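Packing Shed & Small Warehouse Forum > Automation at Work > Robot on the gift crate line, six weeks in

cratelady_6
Thursday, October 25, 2018

Hello everyone, longtime reader and occasional complainer. A few of you asked in the September thread how things were going at Bundside with the robot, and I promised I'd write something once I had more than first impressions. So get a coffee, because I do go on.

For those who missed it, we do fruit gift crates. Grapes, mostly, with whatever round fruit the order calls for, a leaf or two for looks, and flowers for the ones that go to offices and hotels. We've always packed by hand, six of us on a normal shift, more before the holidays. Management brought in a two-armed walking unit, which we call Gatora after the name on the paperwork, and it shares the packing floor with us now. Somebody stays near it the whole time it works, and on most days lately that somebody is me.

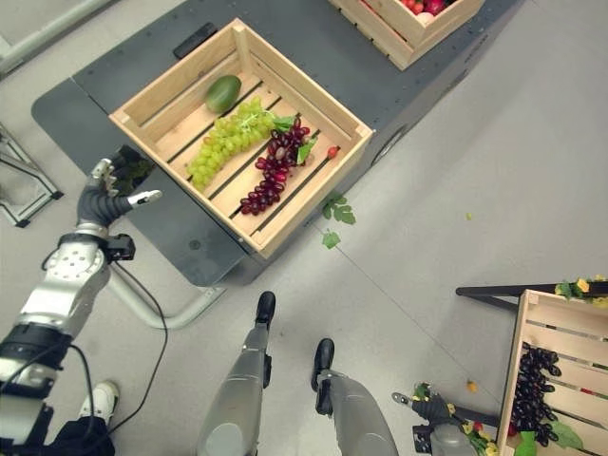 Gatora's own view of the crate table, grapes in and flowers at the right hand.

What has changed most for me is my feet! I used to walk back and forth between the tables all day, and now I stand in one spot and watch, which sounds like a rest and is hard on the knees in its own way. I've asked for a better mat. The other change is that I talk less. When there were two of us on a table we chatted from clock-in to lunch, and I miss that more than I expected to.

On speed, since I know you'll ask: a good day by hand is over 500 crates for the whole crew. Gatora's best day so far, working its own table, was 337, and that was the simple crate with no flowers. Flowers are still slow going. The stems slide around, and leaves end up on the floor, and then I'm down there with the broom.

No one has been let go. I want to say that clearly because people always assume. Two people moved over to the order desk, one happily and one not so happily.

So that's my report. Happy to answer questions, and I'd love to hear from anyone further along than we are.

tallboy_shipping

Thanks for writing this up, it's nice to get it from a person on the floor and not from a sales flyer. I'm going to be the grump, though. "No one has been let go" at six weeks doesn't mean much to me. At my old place they said the same about the box folder, and it was true right up until the seasonal hiring came around and there wasn't any. Did you bring on your usual holiday people?

cratelady_6

That's a fair question and I don't love my answer. Not yet. We'd normally have them signed up by now, and when I asked I was told it was "being looked at." I'll let you know.

plumjam

I'm at Ferraro, we pack stone fruit, and I see it differently from tallboy. We could not fill our seasonal spots last year with or without a machine. We ran ads, we raised the rate a little, and people came for three days and left. My back would have welcomed any kind of arm at that point, metal or otherwise. I do hear you on the chatting. We moved our tables so the person minding the machine faces everyone else instead of the wall, and it made a real difference to the mood — small thing, cost nothing.

cratelady_6

Oh, I like that! Ours has me with my back to the others. I'm going to bring it up Monday.

oldscale

Question about the job itself. Do you get paid any different for minding it? We had Flimel put in a labeling arm and the girl who runs it learned the whole restart routine, the error codes, all of it, and she's still on the packer rate. I think that's wrong. If you're the one who knows when to hit stop, you've got a new trade and it should say so on your check.

tallboy_shipping

Agree with oldscale completely. Get it in writing, too. A title, a rate, whatever they'll give you.

plumjam

I'd go a bit gentler than that. Ask for the training first. Once you've got the training on your record it's easier to ask for the money, and you can take it with you if you ever leave. That's how I did it, and the raise came through the following spring. It wasn't huge, but it paid for my truck tires.

tallboy_shipping

Or they train you and keep you on the same rate for another year. We'll have to disagree on that one, plumjam, but I'm glad it worked for you.

cratelady_6

You two are both in my head now. I'm on the packer rate, same as ever, and I had one afternoon of training and a folder. I hadn't thought of it as a trade, but I did teach the evening person everything she knows about it, so maybe I should. I'll ask for the second training day and the rate in the same meeting and see which one makes my supervisor sigh louder.

oldscale

Good. And ask for the mat while you're in there.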